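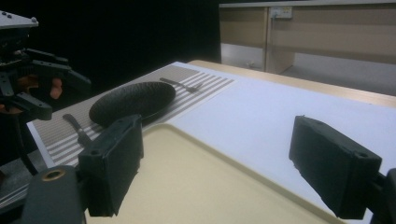
Beige tray, Brivstead Lodge. Photo: Mohsin Yousafzai

Brivstead Lodge and Practice Slope
Winter Readiness Inspection for Visiting School Groups

Inspector: Lilian Nzioka
Accompanied by: Obadia Muriithi, slope supervisor
Report reviewed by: Beatrice Mwaipopo
Inspection started: 8:15 a.m.

Ratings used in this report
S – Satisfactory
C – Satisfactory with comment
A – Action required before the next school group arrives
N – Not inspected

Section 1. Access and closed terrain

1.1 Closure signs in place at the top of the Minja run: S

1.2 Closure rope continuous across the entrance to the Minja run: A
Comment: The rope is sound, but it ends short of the tree line on the north side. A skier coming from the upper lift could pass around it without seeing a sign. The rope is to be extended to the first marked tree and a second sign hung at that point. Mr. Muriithi confirmed that the material is in stock.

1.3 Signs readable from a distance and in flat light: C
Comment: Two signs are faded on the side facing the sun. They may stay in use this month but should be replaced before April.

1.4 Daily status board at the base matches conditions on the hill: S
Comment: The board is updated at 7:30 a.m. The time of the last update should be written on the board itself.

1.5 Boundary of the practice slope marked on both sides: S

1.6 Slopes steeper than 30 degrees shown on the map given to group leaders: A
Comment: The current map shows lifts, runs and buildings only. The steeper ground above the Bramov bowl is not marked in any way. A corrected map is to be issued, and old copies are to be withdrawn from the front desk.

Section 2. Rescue equipment

2.1 Transceivers present and matching the inventory: S

2.2 Transceivers tested for both send and search: C
Comment: All units passed. One had a loose battery cover, which was replaced during the inspection. The test log did not show who had carried out the previous check. Initials are required on every line.

2.3 Probes extend fully and lock: S

2.4 Shovels free of cracks, handles secure: S

2.5 Toboggan and straps: C
Comment: The straps are worn at the buckle end but within limits. Recheck at the next inspection.

2.6 Equipment store unlocked during operating hours: A
Comment: The store was locked at 8:40 a.m. and the key was with a staff member on the hill. A key is to be kept at the base hut at all times when a group is on the snow. This item was also noted in the last report and should be treated as urgent.

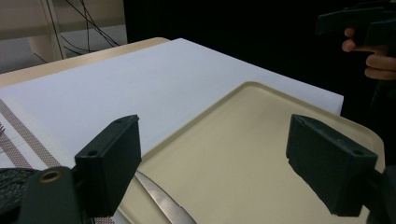
2.7 Spare batteries in date: S

2.8 First aid kits sealed and complete: S
Comment: The kit in the base hut was opened, checked against the list and sealed again.

Section 3. Supervision of school groups

3.1 Written agreement signed by the school and by Brivstead: S

3.2 Certified guide assigned to every group leaving the practice slope: S

3.3 One adult for every seven students on snow: C
Comment: The ratio is met on paper. The sign-out sheet does not show which adult is responsible for which students, and a leader who returns early with one child leaves the rest of the group under the ratio. The sheet should have a line for each adult, with names written beneath it.

3.4 Morning hazard briefing given to teachers in person: A
Comment: The bulletin is posted in the hallway, but teachers are not required to read it or sign for it. From now on the duty guide is to read the danger rating aloud at the morning meeting, and each school's lead teacher is to sign. If the rating changes during the day, the duty guide is to call every group leader by radio.

3.5 Students told which runs are closed and what the signs mean: C
Comment: The talk is given on arrival day only. Students who arrive late miss it. Mr. Muriithi has agreed to repeat it for late arrivals before they are issued passes.

3.6 Head count at departure, midday and return: S

Section 4. Communications

4.1 Radio contact between base and upper lift station: S

4.2 Radio contact from the Bramov bowl: C
Comment: Contact was clear from the ridge and weak from the bottom of the bowl. Groups are not taken there at present. If this changes, a relay will be needed.

4.3 Emergency numbers posted at each telephone: S

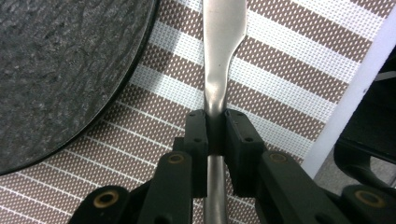
4.4 Helicopter landing area marked and kept clear: C
Comment: The area is clear of snowbanks. The elevation on the card reads 2000 meters, but the card does not give coordinates. These are to be added in large type.

4.5 Call-out drill held this season: A
Comment: A drill is planned but has not taken place. It must be completed, with a written record, before the Brevenier school group checks in.

Section 5. Records

5.1 Incident forms available at base hut and front desk: S

5.2 Form 153 completed for each reported near miss: C
Comment: Forms are on file. Two have no entry under "action taken." Tumaini Mabula is to complete them from the patrol diary.

5.3 Patrol diary: N
Comment: In use on the hill at the time of the inspection. To be reviewed at the follow-up visit.

Follow-up
Items marked A are to be closed in writing and sent to Ms. Mwaipopo. The Minja run is to remain closed to all groups until item 1.2 has been checked on site by the inspector.

Signed: Lilian Nzioka
Received for Brivstead: Obadia Muriithi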